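March 2018

Up before the alarm and stripped the bed. The forecast said dry until four, so I wanted one load out on the line before breakfast and a second by midday. Managed the first. The second is still in the kitchen as I write.

Zerrin came down at eight and asked whether I had moved the dark blue pillowcases. I had not. They were in the airing cupboard behind the spare blanket, where they have probably been since we changed the beds for her mother's visit. She took them up and came back with an armful of things from the floor of the box room, so the pile was bigger at nine than it had been at seven.

I have been trying to do the washing in a set order since we moved to Privcombe. Bedding first, then towels, then whatever is grey or black, then the odds and ends. At the old flat there was a shared machine in the basement and I simply put in whatever I had carried down. The habit stuck for years and most of my white shirts are now no colour in particular. With a machine of our own there is no excuse.

Towels went in at half past nine. I cleaned the soap drawer while I waited for the kettle. It slides out if you press the tab at the back, and there was a grey paste under the softener side that took an old toothbrush and most of a washing-up bowl of hot water. Put it back damp. Zerrin says I should leave it out to dry overnight with the door open, and she is probably right, but then I forget it is on the draining board and start a wash without it. I did that in the first week and had to mop.

The post came. A bill from Flesano for £20, which I paid at once, and the leaflet about the new bin days, which I have pinned up over the old one. Also a card for the people who had the house before us. I have put it with the others by the front door and will take them all to the post office.

Meter reading at ten o'clock was 2,559. I have started a page for it at the back of this book. Skov next door writes his on the inside of the cupboard door in pencil and has done for years, and he told me over the fence that he can see from it which winters were bad. I would like to be able to say the same one day, though I would sooner not write on the cupboard.

Walked to the shop for bread and pegs. The wooden pegs from the market have begun to split and two of them dropped a pillowcase on the wet grass this morning. Bought a bag of plastic ones, £1.50, and a tin of soup. Saw Asger Kárason outside the chemist's. His knee is better and he is driving again. He asked if we had settled in and I said we had, mostly, apart from the box room.

Back by a quarter past eleven and did the grey things. They don't go in the big basket any more as the handle has gone on one side, so the plastic tray has been doing the job. It holds a small load and it can be rinsed out afterwards.
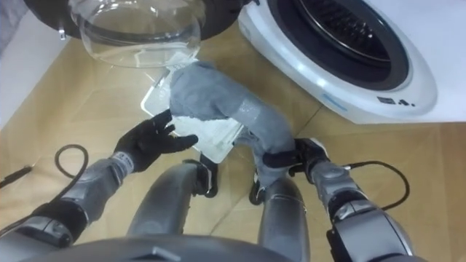
Book 4, page 31

Ran the greys on a short wash, 30 degrees. I used half the usual powder because last time they came out stiff. They came out fine today, a bit creased. Hung them on the rack in the back bedroom with the window open on the latch, as by then the sky had gone the colour of slate and I did not trust the forecast.

It rained at ten to two. The bedding was dry by then and already in, but the towels were not, and I got a wet neck fetching them. They are now over the banisters and the backs of the kitchen chairs. Zerrin stepped over one on her way to the telephone and said nothing, which I took as kindness.

Soup for lunch, late. Afterwards I sat down with the Clakero booklet that was left in the kitchen drawer. I thought it might be for the washing machine but it is for a dehumidifier, and we do not have a dehumidifier. Perhaps they took it with them and forgot the booklet. I read the whole thing anyway. It says to keep doors and windows shut while the thing is running, and to empty the tank when the light comes on. I have wondered before now about buying one for the winter. The back bedroom took two days to dry a pair of jeans last week, and there is a mark on the wall under the sill that I wiped off with bleach and that I think is coming back.

Spent an hour on the box room. Zerrin held up curtains and I said yes or no. We kept the long ones with the lining. The short ones will go to the charity shop once they have been washed, so they have gone to the bottom of the stairs and count as odds and ends. Found the iron, which we had both been sure was lost in the move, wrapped in a tablecloth. Found the tablecloth too, in that sense. It has a scorch mark at one corner that I don't remember.

Ironed four shirts and the blue pillowcases to celebrate. The board squeaks. It wants a drop of oil at the hinge and I will do it when I next have the can out for the gate.

Made the bed at six with the clean sheets. They smelt of outside, even with the short morning they had. Zerrin cooked the rice and I did the fish, ten minutes in the oven and then another ten when I found it was still cold in the middle.

The last load is the curtains and three tea towels. I had meant to put it on after supper but the drum makes a knocking noise on the spin and I don't like to run it late with Skov's bedroom on the other side of the wall. It can go in first thing.

To do tomorrow: curtains. Oil for the board and the gate. Handle of the basket - try wire, and if that fails buy another. Post office with the cards. Ask Asger where he got his rack, the one that hangs from the ceiling. Zerrin wants to book the week in May before the prices go up, so find the folder with the ferry times. I think it is under the curtains.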